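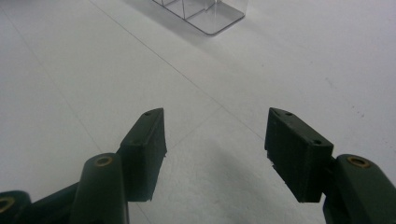 Pince à main ouverte au-dessus du plan de travail, face au bac transparent à compartiments.

Projet Ralascombe : point d'avancement de décembre

Très bonne période pour le volet démonstration ! La pince à main remplace désormais la téléopération pour toutes les tâches de rangement, et l'équipe l'a adoptée tout de suite. On la tient, on fait le geste, on recommence (les nouveaux démonstrateurs sont à l'aise en une matinée).

Nous avons enregistré 40 démonstrations exploitables de la tâche « dépose en compartiment », plus 11 écartées à la relecture, presque toutes pour une approche trop rapide du bac. Le premier apprentissage sur ces données tourne chez Pludden depuis la mi-décembre.

Côté matériel, les doigts vert foncé à bagues couleur laiton restent la version de référence. Les arêtes des embouts s'abîment un peu : Malachy Ní Bhriain redessine la pièce avec un congé plus large et prévoit deux jeux de rechange par poste.

Reste à faire : recaler l'ouverture des doigts entre les postes, puis passer aux objets souples, que nous attendons tous avec impatience. Il faudra environ six semaines. Le budget Cetgate est tenu, seule la ligne impression sera légèrement dépassée.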